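The Second Chair

When the Maltusside canteen was still run by people only, I laid the trays. There were 11 of us on the early shift, and between us we could put out 400 trays before the first bell. I was proud of this number. My mother used to say it to the neighbours.

Then the company from Harkby came, and in December my work got a new name. It was called Cover. On the list by the door it said "Cover, station 2441", and under it my hours, which were the same hours as before. Cover means that you sit on a chair behind the table, with your badge on, and you stand up if the arms need you.

The first week they needed me very often. The arms were slow with the plates and did not like anything shiny. I stood up, I moved a packet a little, I sat down again. In the evening my legs hurt more than in the old times, and I could not explain to my mother why, as I had been sitting.

By spring they needed me less. I learned to keep my hands together, so that they would not go to the table by themselves. 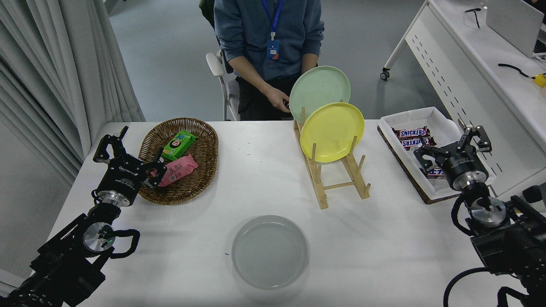
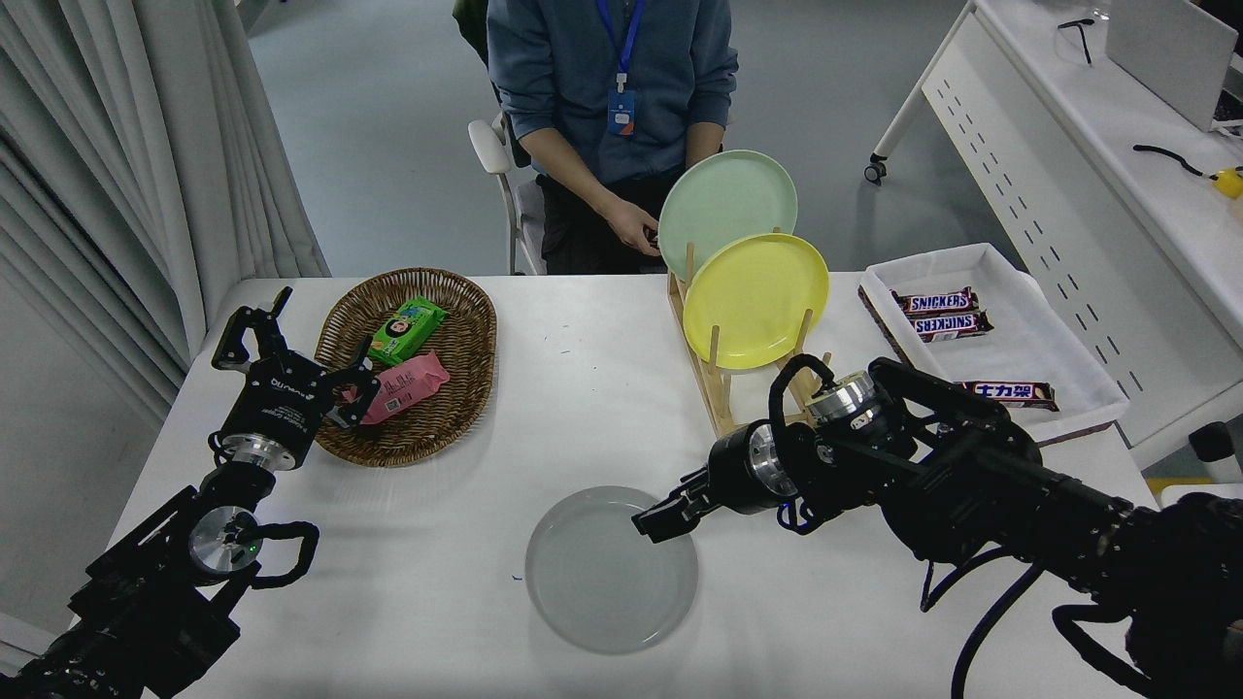
The hardest thing was the chocolate. In the old days I always put it on the tray last, so that the person would see it first. The arms had their own order. I mentioned it to the engineer from Rivadeneyra, a polite woman with a cold, and she wrote it in her notebook and asked me how I had learned this. I said that I had once been a person who was given a tray.

She looked at me for a moment. Then she asked if I would show her the whole order, from the beginning, with my own hands.

So I stood up. I did it slowly, the way I would for a new colleague. She asked me to do it again, and after that again. We went on until the afternoon people came in and wanted to hang up their coats.

The next morning the list by the door had been changed. Beside my number it still said Cover, but someone had put a second chair at the station, next to mine. I hung my jacket on it and waited to see who would come.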